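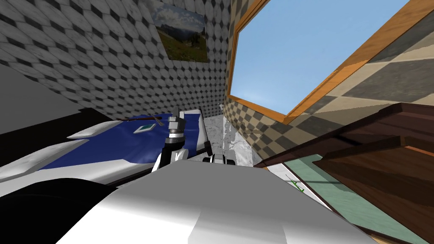
4 min read

Every July I am asked to put a number in a box. The box is labeled "Automation, capital" and it sits between "Vehicles" and "Window treatments" on a budget form that predates me and will probably see me out. The number has to cover whatever robots our company, which furnishes and services residential care homes, plans to buy over the next year. I have filled in the box three times. I was wrong three times, in three different directions, which is hard to do with a single number.

My complaint this year is about simulation, and more precisely about where simulation lives on the form. It doesn't have a box. The robot has a box. The service contract has a box. The rubber mat the robot stands on has, I swear, a box. But the months of work in which a pretend robot reaches over a pretend bed, and somebody decides from that whether we need the long arm or the short one, get charged to "Miscellaneous software," where they compete with the font license.

We got into this through Vetance, who sold us on a bedroom-tidying pilot. Two arms on a base, a gripper on each, and a brochure in which everything being tidied was a folded towel. Before we signed, they suggested we pay for a planning phase on a simulator called Hudari. I argued against it. I said, in a meeting with minutes, that I was not going to spend actual money on an imaginary bedroom. Those minutes are brought out whenever I need to be humbled.

What changed my mind was how badly the thing went on a computer, where going badly costs electricity. A bed with a blue blanket on it and something the size of a pencil lying on top sounds like the easiest job in the building. Then you look at it from where the robot is. Half of what the robot sees is robot. There's a big white arm link parked in the foreground, and behind it, somewhere, the thing you're paying to have picked up. I had been comparing arms by reach and by price per arm. I had no column for "gets in its own way," and I've since added one, and it turns out to be the widest column I've got.

Zacharias, the integrator we used for the planning phase, quoted us 139 hours for it. I laughed at the 139. It had the look of a number that had started as 100 and been left out in the rain. We used all of it, and I would sign for it again tomorrow, because at the end we dropped one gripper option, changed the base, and struck out an accessory package whose purpose no one on either side of the table could describe without using the word "ecosystem."

Against all that, I should set down what I still don't like. Simulated rooms are decorated by people who have never had to clean one. The walls are tiled like a public bath, the window gives on nothing but blue sky, and there isn't a charger cord or a slipper to be found unless somebody sits down and puts one in. A robot that does well in such a room has shown you that it does well in such a room. I asked Zacharias to add mess, and mess was quoted separately. Per item! I have raised two children and was never once able to bill for this.

And the vendors know what a buyer does with a clean rendering. We forgive it. A real robot fumbling a real cup in a demo gets a cold silence and a request for a discount. The same fumble on a screen gets a nod and "well, it's early." I've nodded that nod. A planning phase is worth having only if you watch it in the foul temper you'd bring to a used car.

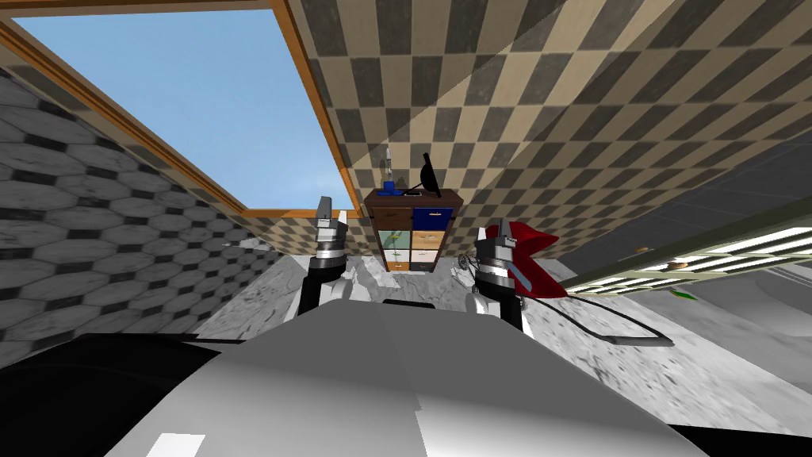
When should simulation be paid for, before the robot is ordered or after?

Before the order, as its own line, and finished while you can still change the hardware.

That is the whole of my proposal, and I've sent it up the chain twice. The reply I got came from Ľudovít Hrnčiar, who runs our purchasing and who has the patience of a man waiting for a ferry. He wrote that a line for simulation would be "a line for finding out we shouldn't buy the other lines." I believe he meant this as an objection. I have it taped above my desk.

His better objection, which he made later over soup, is that a planning budget has no natural end. A robot arrives on a pallet and you can go down and kick it. A simulation can always be run again with a different cabinet, and there's always someone willing to model the cabinet. Fair. So cap it. My figure is 10 percent of the hardware price, fixed before anyone opens a laptop, and when it's gone you decide with what you have. You may decide to buy nothing. Our form can't express that either, by the way. Leave the automation box blank and the spreadsheet turns red and asks you to contact yourself.

This year I've put the simulation money in "Window treatments," where there was room. If finance has questions about the drapes, I'm at my desk until four.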